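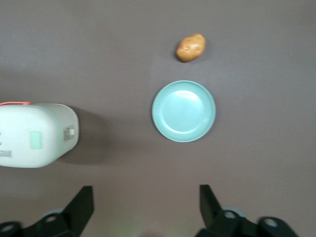

## Haltetier gripper comparison

The **Haltetier comparison** is a bench procedure for judging parallel grippers and wrist cameras on two-arm tabletop robots. It was drawn up at Hellwig and is maintained by Sevavel, which uses it to decide which finger sets go forward to longer trials. The current revision is dated Wednesday, September 26, 2018.

## Setup

The procedure calls for household items of different shape and stiffness: a small potato or potato-shaped object, shallow round plates, and a box-shaped container with rounded corners. Plates are placed empty. Each arm carries a two-finger gripper with flat fingers, and the fingers are opened fully before an approach. Object positions are changed between attempts, and no fixture holds the objects down.

## Cameras

Two views are compared. The wrist camera sees the fingertips and the object together, which helps with final alignment, but its view narrows as the arm descends. Glare on a glossy plate can hide the step between rim and well. The fixed camera covers both arms and the full table. It is used to check clearance between a wrist and a tall object, including any cable looped behind the wrist.

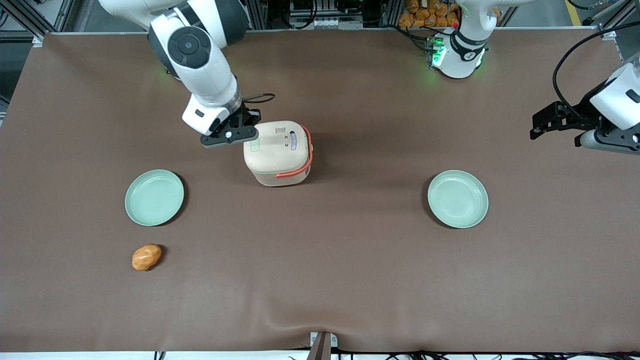 ## Scoring

An attempt counts as a success if the object is lifted, carried to the target and released without a second grasp. Plates are scored separately from compact objects, as a low rim leaves little room for the lower finger. Contact with the container during another object's move is logged as a fault.

In the February series, the Totoseck controller was run for 2,847 attempts, of which 2,695 were successes. Operators stopped 19 attempts by hand; these were scored as failures.

## Limitations

The score does not measure grip force. Results from different finger lengths are not directly comparable unless the approach height is reset, and the procedure sets no rule for handing an object from one arm to the other.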